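Storage Method and Reported Discard of Fresh Produce in Fornport Households

Final project report
Submitted 11/02/2024

1. Introduction

Fresh fruit and vegetables are thrown away at home more often than most other foods. Published advice on storing them is plentiful but inconsistent. The same item may be recommended for a sealed bag by one source and for an open bowl by another. This project asked whether the container a household uses is associated with how often produce is discarded, and whether that association differs by type of produce.
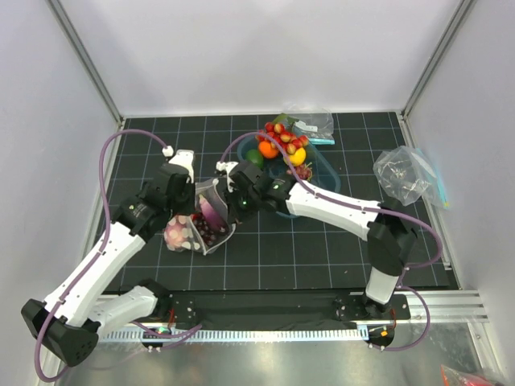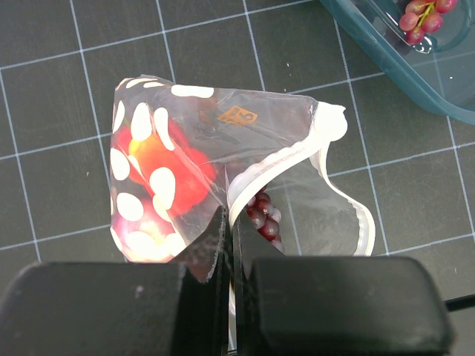
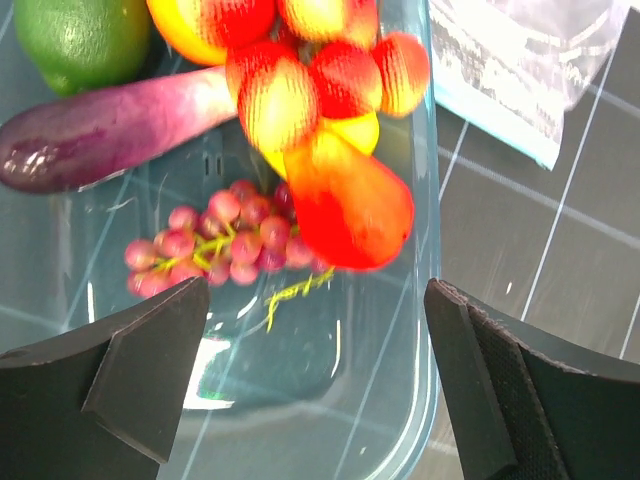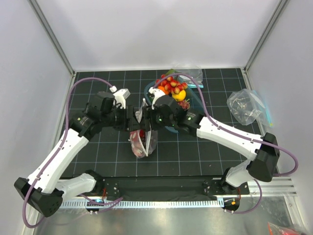

The study was limited to whole, unprocessed produce bought for home use. Cut fruit, salad mixes, frozen items and canned goods were excluded. Garden produce was excluded as well, as its age at the time of storage could not be established from a diary entry.

2. Background

Two processes account for most quality loss in stored produce. The first is water loss. After harvest an item no longer takes up water but continues to lose it through the skin, and the rate depends on the surface area, the skin and the humidity of the air around it. Leafy greens lose water fastest. Citrus fruit and winter squash lose it slowly.

The second is ripening, which in some fruits is driven by ethylene gas. Apples, bananas and tomatoes give off ethylene. Broccoli, cucumbers and leafy greens are damaged by it. A closed container holds both moisture and gas, so it can slow one process and speed up the other. Condensation on the inside of a closed bag also encourages mold. The net effect of closing a container therefore depends on what is in it and on how long it stays there.

Temperature was not measured. Participants recorded only whether an item was kept in the refrigerator or at room temperature.

3. Method

3.1 Recruitment

A one-page flyer was printed and 4,000 copies were delivered in two parts of the city, the Ristus district and the streets around the Taheri market. The flyer asked for adults who bought fresh produce at least once a week and were willing to keep a diary. In all, 215 households completed the full diary period. Households that stopped early were removed from the data set and their partial diaries were not used.

3.2 Diary

The diary ran for 30 days. One line was filled in for each item or group of like items when it was brought home. The line recorded the type of produce, the place of storage, the container and the intended use. A second part of the same line was filled in when the item left storage, with one of four outcomes: eaten, cooked, given away or discarded. If the item was discarded, the participant chose a reason from a short list (mold, wilting, overripe, physical damage, forgotten, other).

Containers were grouped into four classes:

Open: bowl, basket, loose on a shelf or counter
Loosely covered: store bag left unsealed, paper bag, cloth over a bowl
Drawer: refrigerator crisper with no other packaging
Sealed: resealable plastic bag, lidded box, tightly wrapped film

Reusable bags sold under the name Fluno came up often enough in the pilot to raise the question of a separate class. They close with a press seal and were placed in the sealed class.

3.3 Pilot

A small pilot was run in August. It led to two changes. The outcome "composted" was merged with "discarded," as pilot participants used the two terms for the same event. The container column was changed from free text to check boxes, which cut the number of entries that could not be classified.

3.4 Coding and analysis

Entries were typed into a spreadsheet by one person and checked against the paper diary by another. After entries with a missing container or outcome were dropped, 2,226 remained. Each was assigned to one of five produce groups: leafy greens, root vegetables, fruiting vegetables, ethylene-producing fruit and other fruit. Tomatoes were placed with the fruiting vegetables, although they produce ethylene, to match the way participants stored them. Discard rates were compared across container classes within each produce group. Household was not modeled as a random effect, which is a weakness discussed in section 5.

4. Results

4.1 Overall

Discard was more common for leafy greens than for any other group. Root vegetables had the lowest rate. When all produce was pooled, the difference between container classes was small and would not by itself support advice to use one class over another.

4.2 By produce group

For leafy greens, open storage had the highest discard rate, with wilting as the usual reason. Sealed storage had less wilting but more mold. The drawer and loosely covered classes fell between the two on both counts and had the lowest combined rate.

For ethylene-producing fruit, the sealed class had the highest rate, and the most frequent reason was "overripe." Most of these entries were for items kept at room temperature.

For fruiting vegetables the results were mixed. Cucumbers and peppers did well in the drawer. Cucumbers stored beside apples or bananas could not be separated out, as the diary did not record what shared the container.

Root vegetables showed no clear pattern. Too few were discarded to compare reasons.

4.3 Forgotten items

"Forgotten" was the second most common reason overall and the most common one for the drawer class. It was rarely given for open storage on a counter. This was not among the questions the diary was designed to answer, but it may matter as much as the physical effects described in section 2.

5. Limitations

Participants were volunteers with an interest in the topic, and they may waste less than other households. Keeping a diary may also have changed their behavior, and entries in the first few days were more detailed than later ones. Quantities were not weighed, so one discarded radish counts the same as one discarded melon. Large households contributed more lines than small ones, and lines from the same kitchen are not independent. The season was not varied.

6. Further work

A repeat study should record the contents of shared containers and the date of each outcome. With dates, storage time could be analyzed directly in place of a simple discard rate. A kitchen scale in a subset of households would allow results to be stated by weight. The diary form and the coding sheet are attached as Appendix A and Appendix B.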